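Packing Small Jars and Bottles for the Move to Skellmont

Storage requests for the Satthorpe rooms close on 10/6/25. Last year's intake came to 2,437 cartons, and 64 of them were set aside for leaks or crushed contents. Most of the 64 held toiletries, vitamins or other small containers packed on their own sides with no filler.

The notes below cover cartons under the small size limit only.

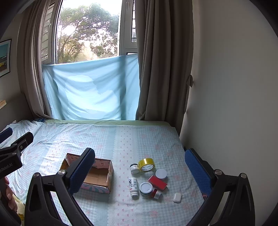
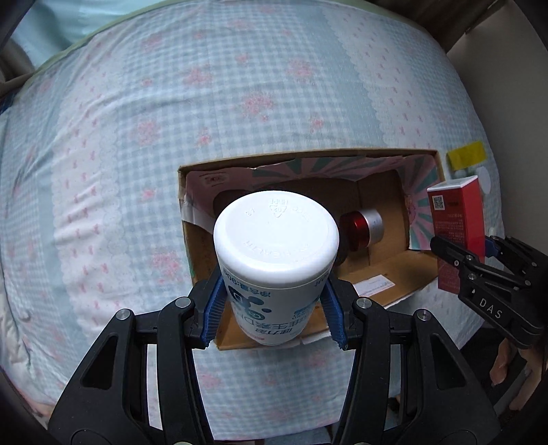
Small containers should be sorted by closure before anything goes into the carton. Screw lids, flip caps and pumps fail in different ways, and a carton that mixes them needs more filler than one that does not. Lay everything out on a flat surface first. A bed will do, as with the jars, the white bottle and the roll of yellow tape set out on the gingham sheet beside the open box, but a firm surface is better for checking that lids are level. Tighten each screw lid, then run one turn of tape over the joint. Bottles travel upright, cap up. Jars go on the floor of the carton with the heaviest at the center. Cylinders with push-on caps can lie down if they are wedged on both sides.

Printed retail cartons are accepted – the Ansari shelving takes any box with four sound corners – but the lid flaps must meet when closed. Cut away loose liners if they keep the flaps from lying flat. Earbuds, chargers and anything else with a battery stay out of storage cartons and travel with the owner.

Weight limit per small carton is 2,000 grams, contents and filler included. The scale at the Kumska entrance reads in single grams. Labels go on the short side, room number first.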